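About Carkeo

Hello, and thanks for clicking through! I'm Clotilde Le Goff, I run Carkeo, and if you ring us before ten in the morning it's nearly always me who picks up (with a mouthful of toast, sorry in advance). We sort out insurance for people who drive for a living: van drivers, couriers, small removal firms, mobile mechanics, the chap with one tipper and a lot of gravel to shift.

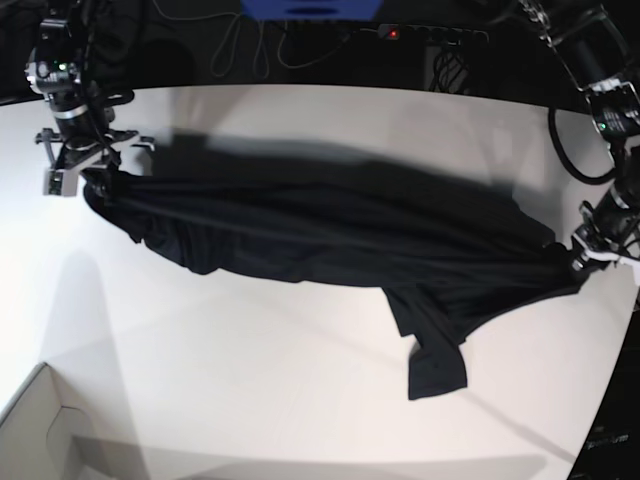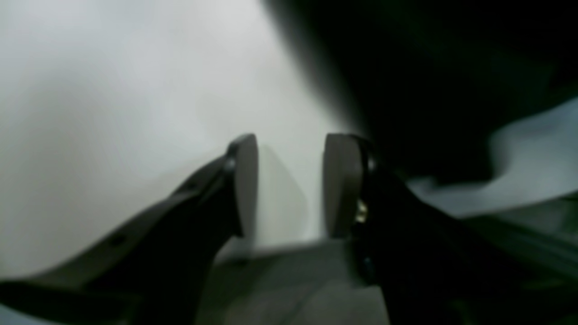
I didn't set out to be an insurance broker. I spent my twenties in the transport office of a parcels firm called Maillard, booking vans in and out and filling in accident forms. So many accident forms! Reversing into bollards, mostly. After a while I knew the claims people by their first names, and I'd started to notice that our drivers hadn't a clue what they were covered for. One of them lost a whole load of bathroom fittings out of the back of a Luton and found out afterwards that his policy covered the van and nothing inside it. He'd been paying for it for years. I remember sitting with him in the canteen going through the small print with a highlighter, and I suppose that was my first bit of client work, though I didn't get paid for it.

So I did my exams in the evenings, worked for a big broker for a bit (not for me, too many headsets) and then started Carkeo from the room above a tyre shop. The smell of rubber never quite left my coats. We've moved since, two streets over, and we have a proper kettle and a parking space you can get a long-wheelbase van into if you fold your mirrors.

What we do, in plain words

Most of our customers come to us for van insurance or goods in transit, and quite often both. Goods in transit is the one that covers what you're carrying, and it's the one people forget. We also do public liability, breakdown cover and small fleet policies, which for us means anything from three vehicles up to about 46. If you've got more than that I'll happily have a chat, but I'll probably pass you on to somebody bigger.

We look after 444 policyholders at the moment, and 292 of them are sole traders with a single van. I like that. It means I still recognise voices on the phone, and I can usually remember whether you've got the tow bar or not.

We're a broker, so we don't insure you ourselves. We go out to a panel of insurers, get the prices back and talk you through them. Sometimes the cheapest one is fine and I'll tell you so. Sometimes it has an overnight clause that says your tools aren't covered unless the van is in a locked building, and if you live in a terrace with on-street parking then you might as well put your money in the bin. We read that stuff so you don't have to, although I'd still like you to read it too, please!

How we get paid

People are often too polite to ask, so I'll just say it. The insurer pays us commission when you take out a policy, and it's already in the price you see. We don't charge you for a quote. We don't charge for small changes during the year either, such as a new address or a different number plate. If you cancel halfway through there may be a fee from the insurer, and we'll give you the figure before you decide anything.

Reneo and Iditz

You'll see these two names on your paperwork so I'd better explain them. Reneo is our renewal service. About a month before your policy runs out we go back to the whole panel and get fresh prices, even if you haven't asked, and you get one letter (or email, your choice) with last year's price and this year's side by side. I started doing it by hand with a ruler and a biro, and it's a good deal smarter looking now.

Iditz is the online bit where your documents live. You can download your certificate at six in the morning when a depot won't let you through the gate without it, which happens far more than you'd think. You can also send us photos after a bump. If you've forgotten your password just ring, we can email you the certificate while you're standing there.

If something goes wrong

Call us first if you can. Take down the other driver's name, their registration and their insurer, take pictures of both vehicles and the road, and try not to argue about whose fault it was on the hard shoulder. We'll open the claim with you and chase it. I've got a soft spot for claims, strange as that sounds. Last August we had a customer waiting on a windscreen, a door and a lost pallet of dog food all from the same morning, and I rather enjoyed getting it all untangled (he didn't, poor man).

New drivers and first policies

If you've only just bought the van, come and talk to us before you collect it. We'll want your licence details, any points, what you'll be carrying, where it's kept at night and how far you think you'll go in a year. A sensible guess at the mileage is fine. Please do tell us if you're planning to do courier work for hire and reward, even if it's only a few evenings a week, as ordinary business use doesn't cover it and that's the mistake I see most.

Finding us

The office is open from half past eight until five, and the phone stays on until seven for claims. You're welcome to drop in with a carrier bag full of paperwork, plenty do. Ask for extension 564 if you want me, or just say it's about a van and you'll get put through anyway.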